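Sorting on the Bed: Emília Zeman on Small-Item Storage

Emília Zeman has spent the years since she left the parts warehouse at Vaton working on what she calls loose stock: the small household items that have no fixed storage location. Her method is in use in 55 rental apartments managed by Grinness, and she revised the written version in April. We spoke by phone for an hour.

The method begins with a flat surface. Zeman specifies the bed, made up, with one plain blanket pulled tight.

"A table is too small and people already have things on it," she said. "The floor works, but you are on your knees and you stop early. A bed is at a reasonable height and you want it back by night, so the job has an end."

She asks for a solid color. On a patterned cover, she said, small parts such as caps and keys are missed on the first pass. A dark cover has its own fault, in that it shows lint, and she tells clients to leave the lint alone until the sort is complete.

Items go down in a single layer. Nothing is stacked and nothing is placed inside anything else, including trays and boxes, which are treated as items until the last stage. Zeman was firm on this point.

"If you put the tray down and start filling it, you have made a decision about the tray. You don't know yet if the tray stays."

The sort runs in 3 passes. The first removes trash and empty packaging. The second separates anything that can leak. The third assigns each remaining item to a room. Zeman does not use a "miscellaneous" group, and an item that cannot be assigned goes back on the blanket until it can.

Liquids get the most space in her written version. Bottles are checked for a closed cap, wiped at the neck and stored upright. I asked whether a flat bottle may be stored on its side to save height in a drawer. She said no.

"It can lie down while you sort. In the drawer it stands up, or it goes in a different drawer."

Bags are the other subject on which she has rules. A see-through bag is allowed for soft goods and for sets that must stay together. It is kept at the edge of the work area, since a bag in the middle covers smaller items. Opaque bags are emptied at the start.

Her figures come from a log kept by the Prurnevetti building, where tenants recorded each item as it was put away. The log has 744 entries. Zeman had planned for 2000 and closed it early when the categories stopped changing. She has not published it and considers it too uneven for that.

The weak point of the method, in her view, is the return trip. Items assigned to another room tend to be left at the door. Her current draft, dated 07/07/2026, adds a step in which each group is carried over before the next one is picked up. A storage supplier, Tóth, has asked for a shorter version to pack with its drawer inserts. She is cutting the text now and expects the section on bags to go first.

Small items on a dark blanket, with a bag hanging at the upper right.
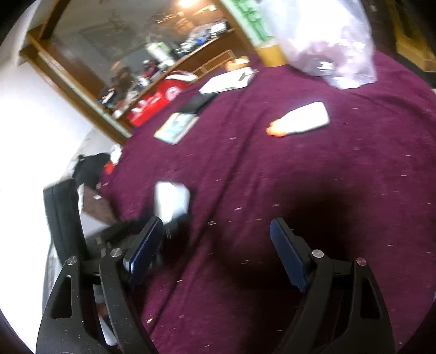
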